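Surnwood Leisure Center – Pool Hall, Changing Rooms and Linen Store
Quarterly Safety Inspection Checklist with Comments

Inspector: Ruth Quispe
Accompanied by: Antonina Onyshchenko, duty manager
Date: 27/02/2023
Form revision: 12
Status key: S = satisfactory, A = action needed, N/A = not applicable, NI = not inspected

Section 1. Entrance and reception

1.1 Main doors open and close without catching. S
1.2 Entrance matting flat, edges secured. A
Comment: Left edge has lifted next to the door track. Tape is not an acceptable repair. Refit the edge strip.
1.3 Emergency exit signs lit. S
1.4 First aid kit sealed and in date. S
Comment: Eye wash bottles expire in August. Reorder before then.
1.5 Accident book available, previous entries signed off. A
Comment: Two entries have no manager signature. Both are slips in the shower corridor. See 3.4.

Section 2. Pool hall

2.1 Depth markings legible from the water and from the deck. S
2.2 Deck surface free of broken or hollow tiles. A
Comment: Hollow sound under the tiles at the shallow end steps. None loose by hand. Recheck monthly and mark the area on the deck plan.
2.3 Grab rails and ladders secure. S
Comment: Deep end ladder was re-anchored after the last inspection. No movement at the upper fixing.
2.4 Drain covers present, fixed with the correct screws, no sharp edges. S
2.5 Rescue equipment in position and unobstructed. A
Comment: Reaching pole was behind the lane rope reel. Moved during the inspection. The bracket should go on the opposite wall.
2.6 Lifeguard chair stable, all steps sound. S
2.7 Emergency alarm tested from each call point. S
Comment: Sounder in the plant corridor is quieter than the others but can be heard with the door closed.
2.8 Water test log complete for the quarter. A
Comment: Evening readings missing on several dates. Antonina Onyshchenko states the tests were done and kept on a separate sheet. The sheet was not available. Log marked incomplete until it is produced.

Section 3. Changing rooms and showers

3.1 Floor drains clear. S
3.2 Locker doors and hinges sound. A
Comment: Locker 364 has a bent lower hinge and a sharp corner at shin height. Taken out of use.
3.3 Benches fixed to wall or floor. S
3.4 Slip resistance of shower corridor floor. A
Comment: Residue can be felt underfoot by the second drain. The floor cleaner was changed from Poulain to Salum at the start of the quarter and the dilution chart on the wall is still the old one. Replace the chart. Rinse the corridor with clean water after each wash until the next inspection. Both accident book entries under 1.5 give this location.
3.5 Shower temperature at outlet within limits. S
3.6 Hand dryers secure, no exposed wiring. S
3.7 Baby changing units: hinge, strap and latch. A
Comment: Strap frayed on the family room unit. Replace the strap set. Unit closed until then.
3.8 Emergency pull cords hang to floor level. A
Comment: Cord in the accessible shower was tied up out of reach. Untied during the inspection. This was also recorded last quarter. Add to the opening checks.

Section 4. Linen store and laundry

4.1 Shelving fixed to wall and within load limit. S
Comment: Limit is 60 kg per shelf. The label is missing from the middle bay and should be replaced, although the load was acceptable.
4.2 Access aisle clear to full width. A
Comment: Two bags of linen on the floor inside the door. Removed.
4.3 Dryer lint screen cleaned after each load, record signed. A
Comment: Screen was clean. Record not signed for the weekend. The check has to be written down to count.
4.4 Dryer exhaust duct connected, no kinks, no lint build-up at outside vent. S
4.5 Cool-down cycle completed before unloading. S
Comment: Olto dryer is set to run the cool-down automatically. The override key is held in the office.
4.6 Dried linen spread or shelved promptly, not left heaped in carts. S
4.7 Cleaning cloths kept apart from bather towels. A
Comment: Separate bins are provided, but the labels have worn off. Relabel on the front and the lid. Cloths that have been used with oil or solvent must not go through the dryer at all.
4.8 Condition of towels: seams, borders, loose threads. S
Comment: Stock holding is 200. Deep-pile towels hold more lint than the flat weave and should be dried as a separate load. Withdraw any with open seams or long pulled loops, which can catch on fingers and locker latches.

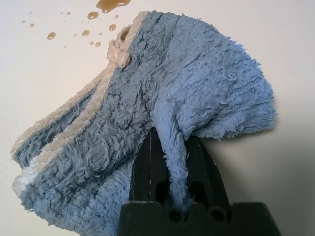

Item 4.8 – light blue deep-pile towel with cream border, folded over.

4.9 Detergent containers closed, labeled, stored below eye level. S
4.10 Fire extinguisher in place, pin and seal intact. S
Comment: Service tag is in date. Keep the hook above it free of aprons.

Section 5. Plant room

5.1 Door locked, warning signs in place. S
5.2 Chemical stores separated and contained. S
5.3 Spill kit complete. A
Comment: Gloves missing from the kit. Granules and bags present.
5.4 Ventilation running on entry. S
5.5 Pump guards fitted. S
5.6 Boiler service record. NI
Comment: Record held off site by the contractor. Copy requested.

Summary of actions

Before next opening: 3.4 rinse and replace dilution chart; 5.3 gloves.
Within one week: 1.2 matting; 1.5 signatures; 2.8 evening test sheet; 3.7 strap set; 3.8 add cord to opening checks; 4.2 keep aisle clear; 4.3 dryer record; 4.7 bin labels.
Before next inspection: 2.2 monthly tile check and deck plan; 2.5 pole bracket; 3.2 locker hinge; 4.1 shelf label.
Carried forward: 5.6 boiler service record.

Items 3.8 and 4.2 are repeat findings. A third entry on either will be reported to the site owner under the maintenance agreement.

Manager's comments (A. Onyshchenko): Actions accepted, except that the pole bracket in 2.5 depends on the wall tiling contractor – date to be confirmed. Salum chart has been requested from the supplier. Locker 364 is taped shut and the key is in the office.

Signed: R. Quispe, inspector
Signed: A. Onyshchenko, duty manager
Copy to: site file, plant room folder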